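Why Do Clothes Wrinkle?

By Miyuki Wada

Take a clean shirt. Drop it on your bedroom floor. Leave it there until somebody in your family uses your full name. Now pick it up. Congratulations, you have made wrinkles, and you didn't even need a kit.

Wrinkles seem like a strange thing for a shirt to have. A shirt isn't old. It doesn't worry about money. So where do they come from?

To find out, we have to go very small, down inside the thread. Cotton thread is made of fibers, and each fiber is made of long, skinny chains called molecules. They are much too tiny to see. The chains in cotton lie side by side like spaghetti in a box, and they hold on to their neighbors with weak little links called hydrogen bonds.

Weak is the important word. One of these links is about as loyal as a cat. It holds on happily enough, but if something better comes along, off it goes.
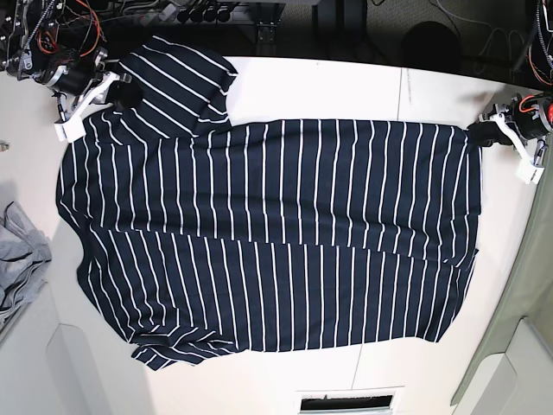

Water is the something better. When water soaks into cotton, it squeezes in between the chains, and the little links let go of each other and grab the water instead. Now the chains can slide around. If the cloth happens to be bent while this is going on, the chains slide into a bent position. Then the water dries up and leaves, the links join hands again in their new places, and the bend is stuck. Scientists call this a crease. Your grandmother may call it something else.

You don't need a whole bucket of water, either. The damp in the air will do it, and so will the damp that comes off you. My friend Dexter Fitzsimmons once wore a linen jacket on a bus for two hours in June and got off looking like a used paper bag. He had been sitting very nicely the entire time.

Heat helps too. Warm chains wiggle more than cold ones, and wiggly chains let go more easily. That is why clothes left in a warm heap in the dryer come out with the shape of the heap.

So how does an iron fix it? It uses exactly the same trick, only on purpose. Heat and steam make the links let go, the heavy flat part of the iron pushes the chains into line, and the cloth cools and dries while it is flat. An iron is really a wrinkle machine. It just makes one enormous wrinkle that happens to have no bends in it.

(Irons get hot enough to burn you badly, so they are a grown-up job. I mention this for your safety, and also because it is an excellent excuse.)

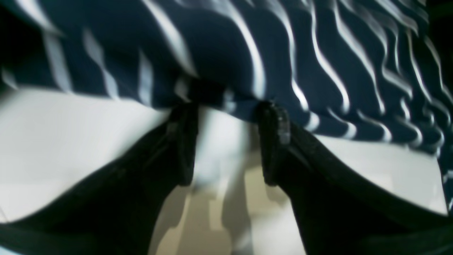
Do all clothes wrinkle the same amount?

Some are much worse than others. Cotton and linen drink up water, so their chains get plenty of chances to slide about. Polyester hardly drinks at all, which is why your soccer shirt can spend a week at the bottom of a bag and come out smooth. It will not come out smelling good, but that's a different article. Wool is springy, because its fibers are naturally curly, and it often straightens itself out if you hang it up and leave it alone.

Try it yourself

You need two old cotton handkerchiefs or scraps of cotton cloth, and a little water.

Dampen one piece and keep the other dry. Scrunch each one into a tight ball and put a rubber band around it. Leave them overnight. In the morning, when the damp one has dried (be patient, it may need until after lunch), take off the rubber bands and spread both pieces out.

Which one is more wrinkled? Now wet the bad one again, smooth it flat on a towel with your hands, and let it dry there. See how much better it looks.

If anyone asks why there are balls of wet cloth on the windowsill, tell them you are studying hydrogen bonds. It worked for me until I was 17.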